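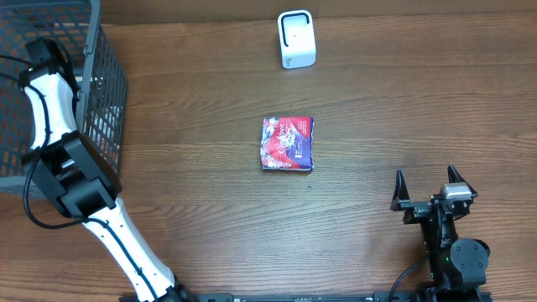
# Tabletop sorting set: Gundden

Category: Datasets > Household > Small items

Search this collection Go

The Gundden set covers small-item sorting on a wooden tabletop. Each session has a few everyday things laid out and a dark gray basket at the left side of the table. The task is to put the named item in the basket and leave the rest alone.

## Items

- **Package.** Flat and roughly square, with a mostly red wrapper and slightly crinkled edges. Labeled `package_red`.
- **White device.** Small upright box with rounded corners and a black outline on the top face. Labeled `device_white`. We did not label by function.
- **Basket.** Grid walls, square openings. Labeled `basket`, never as an item.

## Layout

Start positions are given in `layout.csv`, one row per session. Left and right are always from the camera's side. The basket may be only partly in view, so do not use its outline to work out its size.

## Files

The set is split into 4 folders. Tiller and Ejigu hold the training sessions, and Rollitz holds the 2 test layouts. `extras` has sessions that were stopped early. Each folder has its own `notes.txt`.

## Known problems

- Crinkled wrappers change shape between sessions. Masks for `package_red` were drawn again each time.
- Wood grain shows through the basket openings. Older masks count it as basket.
- In December the label `box_white` was changed to `device_white`. Some notes still use the old name.

## Changes

v4: basket masks redone for Tiller. Ejigu still to do.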